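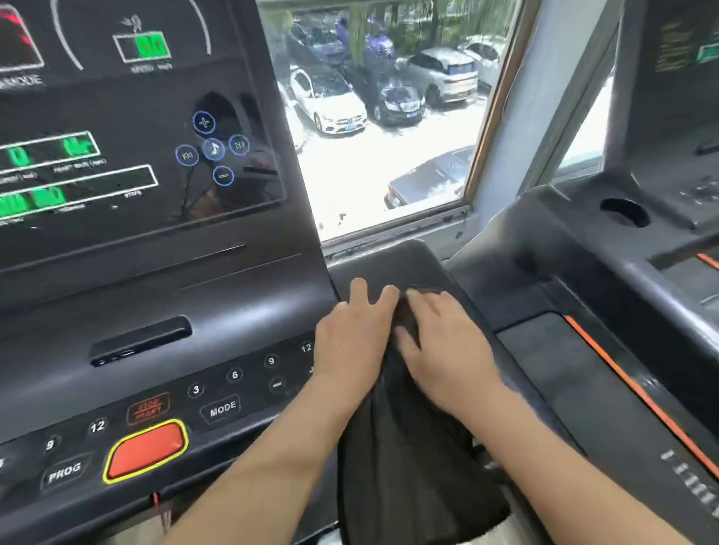 Ticket 3395 – Audio feed stops updating on subscribers' players after server move

Opened by the web office at Tillton parish on Tuesday. The weekly sermon feed loads in a browser, but podcast apps have shown no new episode since the site was moved to the Turden hosting plan. Several subscribers listen while exercising, and the first report came from one of them: phone app open, treadmill readout still at 00 over the SPEED km/h label, towel across the handlebar, and the newest item in the list was the harvest talk from before the move. The same result was then seen on two other phones and one desktop player. Priority set to normal.

Environment
Site: parish pages on Turden shared hosting, PHP, no shell access
Feed: RSS 2.0, generated by the Cinex publishing plug-in
Audio: MP3, mono, one file per service
Items in feed: 87
Feed address: unchanged by the move, according to the requester

Log

09:10 Fetched the feed by hand. Status 200, valid XML, newest item is last Sunday's evening service. The feed itself is current.

09:25 Fetched it again with a podcast client's user agent string. Status 200, but the newest item is the harvest talk. The two responses differ. Turden's cache is holding a separate copy for clients it classes as bots.

09:40 Purged the cache from the control panel. The panel reported success. Repeated the second fetch and got the old copy.

10:05 Asked Turden support whether the panel purge covers the bot cache. They confirmed that it clears browser pages only. The feed path has to be excluded by rule.

10:30 Added an exclusion for the feed path and for the audio folder. Repeated both fetches. The responses now match.

11:15 Requester reports that the new episodes are listed but 49 of the older ones will not play. Error in the app is "media unavailable".

11:40 Checked the enclosure links. The older items still use the previous host's address with plain http. The redirect set up by Upadhyay, the former hosting firm, lapsed with the contract. Audio files are present on the new server under the same names.

12:20 Ran the Cinex link rewrite in test mode. It would have changed the item GUIDs as well as the enclosures, and most apps would then treat every old sermon as new and download it again. Cancelled.

13:05 Rewrote the enclosure addresses only, by search and replace on an exported copy of the table. GUIDs left alone. Imported the copy and regenerated the feed.

13:20 Sampled old items in two players. All played. Seeking works – the server answers range requests with 206.

14:00 One item still fails, the reading from the 1902 parish register. File name contains an accented letter, stored in a different encoding on the new server. Renamed the file without the accent and corrected the link. Plays.

Resolution
Feed path excluded from the Turden bot cache. Old enclosure links corrected. One file renamed.

Outstanding
Cinex to be asked whether the link rewrite can leave GUIDs unchanged. Apps that poll once a day may show the old list until tomorrow morning. Requester to confirm after the next upload.

Status: pending requester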